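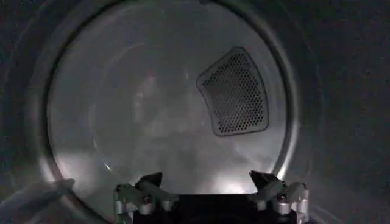

# Pundura laundry data card

18 December 2019
By Man-sik Ryu

Pundura is my two-finger laundry arm, put together in the shared workshop at Onham, and this is the first batch of recordings I'm happy to hand out! The goal is simple to say and great fun to chase: get clothes in and out of a front loader with no human hands.

## What you get

- 392 episodes, each one a single reach into a drum
- wrist and head views, plus joint angles and finger width
- a plain text note per episode saying what I was trying for

Empty drums are in here on purpose. Bare steel throws reflections all over the place, and my first depth code thought every bright patch was a sock. Please try yours on those first — I'd love to hear how it does.

## Loads

Mesh bags are my favorite part. The fingers can hook the weave or pinch the whole bag, and both ways are in the set.

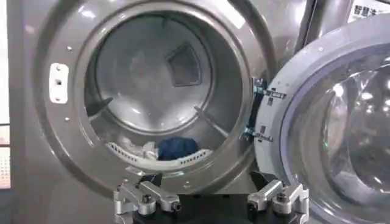 Small dark pieces are harder, so I gave them 200 of the episodes. If you only have room for part of the download, start there.

## Running it

Unpack into `pundura/data`, then run `replay.py` with an episode number. The arm driver is Gajdoš 3 and older ones won't read the finger width. Keep the speed limit on when you replay on real hardware (I dented a door rim in March by skipping that).

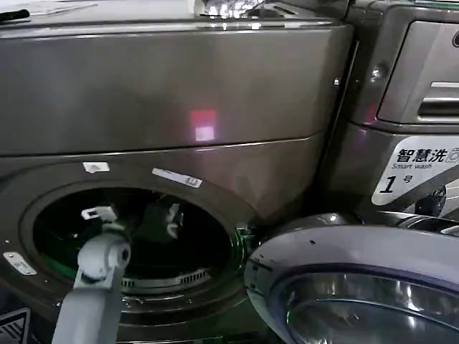 *Gripper at the open door of the left machine, with washer number 1 beside it.*

## Still to do

- Door closing. The latch side is tight and I keep bumping it.
- Better finger pads — Pindard rubber is next on my list.
- More episodes! I want 4,000.

Fixes and odd ideas are very welcome.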